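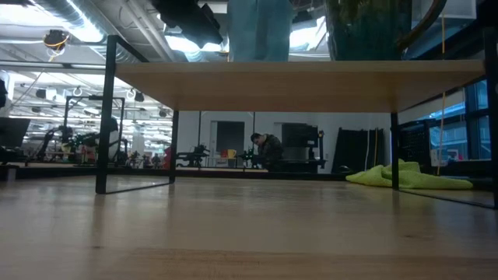 *A low riser on a big table: pale board, thin black metal legs, and a good stretch of tabletop left open underneath.*

# How to add a raised shelf to a work table (and keep the space under it)

If your table is anything like mine, the middle disappears by Tuesday. Stuff creeps in from the back edge, you push it along a bit, and then you're working on a strip the width of a place mat. I put up with that for years before I finally built a riser, and I've now made 2 of them, so I've had the chance to get a few things wrong and then get them right.

It's a board on legs. You can knock one together on a Saturday morning and still have time for lunch.

## What you'll need

- One board, planed smooth on both faces (you'll see the underside more than you'd think)
- Black metal legs, or a pair of rectangular frame legs, plus screws to suit
- Felt or thin rubber pads
- Drill, small bits, a square, a tape measure
- Sandpaper and whatever clear finish you like
- A pencil you haven't lost yet

I bought my first legs from Paulauskas in Brusville, out of the bargain bin, and they were great once I'd sorted out which ones matched. The second set came from Catard and cost more, but the holes lined up straight out of the bag.

## Pick your height first

Don't start with the board! Start with the thing you want to slide underneath. For me that was a cutting mat and a shallow tray of screws, so I didn't need much. If you want a keyboard or a stack of folders under there, measure the tallest one and give yourself some finger room on top, or you'll skin your knuckles every time you reach in.

Low is good, by the way. I tried a tall one first (two stacks of books and an offcut, very elegant) and I felt like I was peering over a fence.

## Cut and sand the board

Mine is 700 mm long, which suits my small table at home. On a longer bench you can go much longer, but add an extra leg or two or the board will sag in the middle once it's loaded up. Pale timber is my favourite colour for this because it bounces a bit of light around, and against black legs it looks rather smart.

Sand both faces and knock the sharp corners off. Then finish it, underside included. I skipped the underside on my first one and the board cupped over winter, so now I do both sides and leave it overnight on a couple of battens.

## Fit the legs

1. Lay the board face down on a towel.
2. Set the legs where you want them and check each one with the square. I bring mine in a little from the ends.
3. Mark the holes, then drill pilots. Put a bit of tape on the drill bit so you don't come out the other side (ask me how I know).
4. Drive the screws in by hand for the last few turns.
5. Stick the pads on the feet.

I used 7 screws on the first shelf because I dropped the eighth behind the dryer. It's still standing, but do use the full set.

If you're tempted by a frame leg that carries on up past the board, go for it. It's a nice thing at one end, and it stops whatever's up top from wandering off the side. You'll have to notch the board or bolt it to the inside of the frame, and my mate Ojārs Kairys, who is much fussier than me, reckons bolting is neater. I've done it his way ever since.

## Stand it up and check for wobble

Put it on the table and press down on each corner. If it rocks, don't bend the legs! Find the short one and add a second pad. Glossy tabletops show every scratch, so lift the shelf when you move it instead of dragging it.

## What goes on top

Put the bulky things you grab often up there. A decent-sized container with a handle is ideal, as you can lift the whole lot down in one go, and soft fabric things are fine too if you fold them so they stand up by themselves. I keep the heaviest item close to a leg.

Try not to fill the space underneath just because it's there. I like being able to see right through to the other side of the room, and it makes the table feel twice as big.

## What it cost me

The second one came to $164 all up, and most of that was the legs. You could halve it with second-hand legs and a board from the offcuts rack. I used a tin of Utham clear satin that was already open in the shed, so I haven't counted that.

Next on my list is a narrower one for the laundry bench, probably in September when it's warm enough to sand outside again.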